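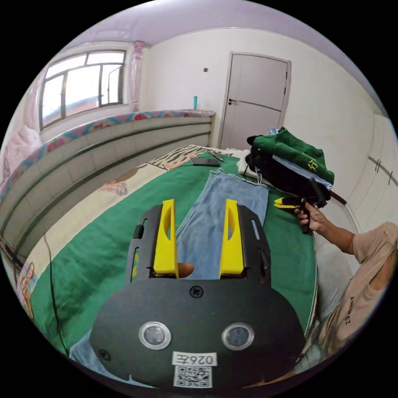
So I finally gave in and dealt with the denim. I have been putting this off since my friend Teresa came to stay and I shoved everything I own into one closet and leaned on the door until it shut!

My method, if you can call it that, is to dump the whole lot on the bed and lay each piece out flat before I fold it. Green sheet, light blue denim, you can't miss a thing (unlike my old navy bedding, where I once lost a pair of jeans for most of November). I smooth out the legs with my hands, fold them in half the long way, then in thirds, and stand them up in the drawer like files. Laurinda taught me that one and I fought her on it for ages. She was right, don't tell her.

The frayed stuff is what slows me down. I love a raw edge but it gets scruffier with every wash, and I can never decide when scruffy turns into done for. I kept one pair I paid $49 for and have worn maybe twice. Talk me out of it in the comments, please.

Sweaters are next, and I still need to find the lid to that big storage bin.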